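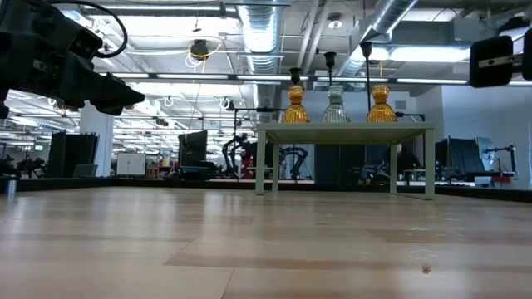
# Chapter 5: Costing a Two-Arm Bench Cell

The purchase price of the arms is the easiest figure to obtain and the least useful on its own. A bench cell also needs a table, a frame, grippers, cabling and floor space, and each belongs on a separate line of the budget.

Throughout this chapter we use the planning file kept by Abrehet Zeleke for the Kumsa cell, a pair of arms intended for handling light glassware. Her first draft listed 2 arms and little else. The second draft ran to 286 line items, almost half of them fasteners, connectors and cable.

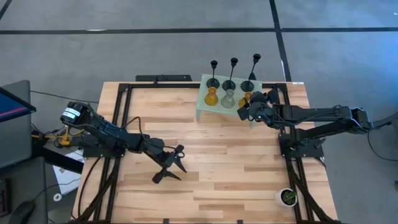 Mounting hardware should be priced before the arms are ordered. Base plates fix the position of each shoulder, and that position sets the area both grippers can reach – a frame bought too wide cannot be corrected in software. Allow for spare fingers and one spare servo per arm.

Labour is entered in hours, then converted at the local rate. Section 5.1 defines the cost categories. Section 5.2 compares quotes from Drerkier and Nukar over a service life of 1000 hours, using the worksheet developed by Getachew Sisay.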